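The second-hand dresser from Ponce

Posted 19th April

I wanted a dresser for the small bedroom for a long time, and I had very clear ideas about it. It should have three drawers, real wood and no smell. My husband said I will never find the last one in a used piece, and he was almost right.

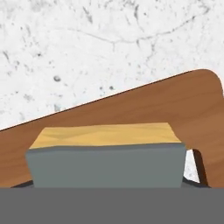
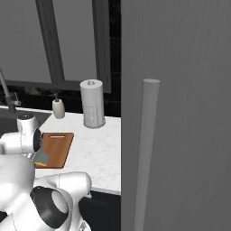 We drove to Ponce on a Saturday to look at one I had found in the local ads. The seller was an old man, Cirilo Trujillo, and he kept it in a garage under two blankets. It was a heavy thing, 83 centimeters high, with a dark varnish that was sticky on the top like old candy. I wanted something much lighter, an orange-brown with a bit of red in it, like the wooden tabletop in the first picture, where the grain is quiet and you don't notice it before you come close. Cirilo scratched the back of one drawer with his key and showed me the color under the varnish. It was very near to it, so I paid him and we carried it to the car.

Then it stood in the hallway from August until the beginning of this year. I am not proud of this. Every week I opened a drawer, smelled the mothballs and closed it again.

When I finally started, I took out the drawers and washed everything with warm water and a little vinegar. I left the drawers on the balcony for five dry days, with the bottoms to the sun. The smell became weaker but it stayed in the corners. What helped in the end was a thin coat of clear shellac on the inside. I had read that it closes the smell in the wood, and I did not believe it before I tried.

The varnish was the larger work. I don't like strong chemicals in the apartment, so I used a scraper and after it sandpaper, first a rough one and then two finer ones. The top took me one evening. The sides took almost a week, because there is a molded edge running around them and the scraper does not go in there. I folded the paper around a wooden spoon. My fingers hurt, but the edge came out clean.

For the finish I bought a hard wax oil from Sirero, in the satin version. I put it on with an old cotton shirt, very little each time, and wiped it after fifteen minutes. Please do a trial on the back first. On my dresser the first layer looked too yellow, and only on the next day it calmed down.

The handles were a small drama. The old ones had two screws, 131 millimeters apart, and it seems nobody makes this size today. Gemport had a pretty pair in brass, but for 128. I filled the holes with wood putty, drilled new ones, and you can see the spots if you know where to look. I know where to look, so I see them every day.

One drawer still sticks when it rains. I rubbed a candle on the runners and it is better, but I think I must sand the left side a little more. This I will do when the weather is warm again and I can work outside.

Recent posts
How I washed the wool rug in the bathtub
My Zancombe bookcase after one year
Curtains for a window that is not straight
Chair legs and felt pads

Comments

marisol_k: I have the same problem with mothballs in my grandmother's chest. Did you use shellac on the drawer bottoms also, or only on the sides?

Reply from the author: On both, and on the inside of the frame too. Leave it open for two days after.

Dan W.: You can get old handle sizes at salvage yards sometimes. Bring a ruler and be patient.

Tove: The spoon trick is great!! I am doing a molded edge this weekend and was going to use my finger.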